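How a Robot Learns From Your Hands

A robot arm does not know how to pick things up. It has motors, joints and a gripper, which is the part that holds objects. Someone has to show it what to do. This is called teaching by demonstration.

There are 2 common methods. In the first, a person takes hold of the arm and moves it. Sensors in each joint measure the angle and save it. In the second, a person stays at a distance and steers the arm with a controller. This is called teleoperation. "Tele" means "far."

Remote control also works inside a computer. The arm, the table and everything on it are drawn by a program called a simulator. If a simulated tomato rolls off a simulated table, the operator presses reset. 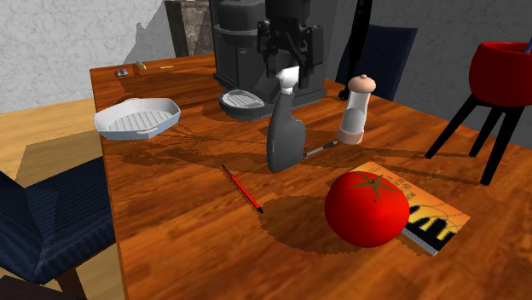
A simulated kitchen table. The black gripper points down just above the gray spray bottle.

Suppose the task is "pick up the bottle." The operator moves the gripper over the bottle, lowers it, closes the fingers and lifts. The computer saves the position of the arm 60 times per second. One complete recording is called a demonstration.

One demonstration is not enough. At Clonix, trainer Geum-ok Hwang records 100 for each task. The objects change places between recordings – otherwise the robot may learn one spot on the table and nothing else.

Next, a learning program compares what the robot saw with how the operator moved. It looks for patterns. Then the robot tries the task without help, and the trainer notes where it makes mistakes.

Words to know
Gripper: the robot's "hand"
Joint: a place where the arm bends or turns
Simulator: a program that imitates real objects and motion

Related
What Is a Sensor?
Why Robot Arms Have Elbows
4 Kinds of Gripper

This site uses cookies to remember your settings. Accept | Manage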